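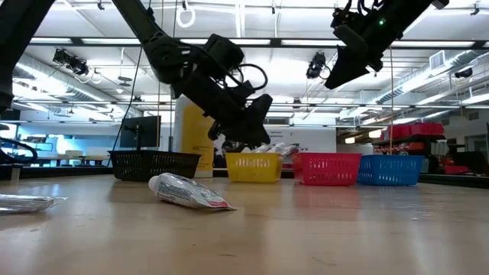
How many sorting baskets does a workbench need?

Three or four will cover most benches. One larger basket takes the general run of parts, and the smaller ones each hold a single class of item. Past that number the row becomes too long to reach from one standing position, and things start being put down in front of the baskets.

Search tips
Enter keyword

Filed under: Workshop > Storage & Sorting > Small baskets

Setting up a row of sorting baskets on a long table

These notes apply to small plastic baskets used on an open tabletop for short-term sorting: fixings, packets, tubes, offcuts, cable ties, cleaning cloths. They do not apply to wall bins or drawers, which have their own page.

Position

Place the row near the far edge of the table and leave the front clear for work. A row at the front edge gets knocked by sleeves and has to be moved each time anything long is laid down. Check the reach before settling on a line. Stand where you normally work, keep both feet flat, and touch the bottom of each basket without leaning on the table. If the end baskets cannot be reached this way, bring the whole row forward by a hand's width and try again.

Leave at least 68 mm between the baskets and the far edge if the table does not stand against a wall. Where it does, the baskets may go closer, but keep enough room to get a cloth behind them.

Gaps

Small baskets of the same type can stand nearly touching. A larger basket with a flared rim should have a gap beside it, wide enough for the fingers to pass down and lift it. Two flared rims side by side will catch, and lifting one tips the other.

Mesh or slots

Mesh walls show the contents from the side and let dust through. They are poor at holding anything thin. Panel pins, split pins and cut wire work their way into the mesh and have to be pulled out with pliers.

Slotted walls are easier to wipe and stiffer for the weight, but the openings set a lower limit on what can be stored. Measure the slot and compare it with the smallest item. For anything smaller than the slot, use a liner. A piece of thin card cut to the base and folded up 20 mm on each side is adequate for dry parts. For oily parts use a shallow tray of the kind sold for takeaway food, washed and dried.

The slotted baskets we use come from Kuipers and are sold for kitchen cupboards. The handles on the earlier type were moulded separately and came away under load. The present type has none.

Colour

Fix the meaning of each colour before anything goes in, and write it down. The scheme used in our own shop at Brincombe is as follows.

Black: unsorted. Everything arrives here first.
Yellow: complete and usable, to be put away.
Red: damaged or doubtful, to be checked.
Blue: belongs in another room.

The order along the table matters as much as the colour. Put the unsorted basket at the end nearest your weaker hand so that the stronger hand does the placing. Anyone who has difficulty telling red from other colours can then work by position. A label on the front rim is still advisable. Use a paint pen on smooth plastic, as paper labels lift at the corners after a few washes.

Bags and tubes

Soft packets are the usual cause of a spreading heap. They slide over one another, will not stand up and hide whatever is underneath. Three methods are in use here.

1. Stand tubes cap downwards in a straight-sided basket. Fill it completely or pack the space with a rolled cloth, otherwise the tubes fall over.

2. File flat bags on edge, like cards, with the label facing forward. Fold the top over once and clip it. Do not fold twice, as the fold springs open.

3. Put very light bags inside one larger bag and treat that as a single item.

If a heap has already formed behind the baskets, clear it before sorting anything else. Take it in handfuls through the unsorted basket and do not try to sort it where it lies.

Weight

Small slotted baskets are not made for metal in quantity. We weigh ours when changing the contents and stop at 2,641 g, which is the weight at which an old one of ours split along the base. A box of 200 medium wood screws is well within this. Two boxes of coach bolts may not be. Lift heavy baskets from underneath, with a hand at each end.

Protecting the tabletop

Light, slightly glossy wooden surfaces mark easily. Grit trapped beneath a plastic base will scratch the finish when the basket is dragged. Lift, do not slide. Felt pads are of little use on a bench because they collect swarf. Clear silicone dots are better; fit four, set in from the corners, and replace them when they turn grey.

Wipe the table under the row once a week with a damp cloth, then a dry one. For sticky residue use a little white spirit on a rag, tested first at a back corner.

Cleaning the baskets

Empty the basket and knock it upside down over a bin. Soak it for ten minutes in warm water with washing-up liquid and work an old toothbrush through the openings from the inside outwards. Rinse and stand it on end to drain. Do not put it near a heater, as thin walls bow and will not return to shape. A bowed basket can still be used for cloths.

Emptying

Empty the unsorted basket at the end of each session. The red basket should be gone through once a month at the latest. In February ours held a set of hinges that had been waiting for one screw.

Related: Shelf spacing for a 181 cm rack; Choosing clips for opened bags; Storing part-used sealant

Last checked March 20, 2020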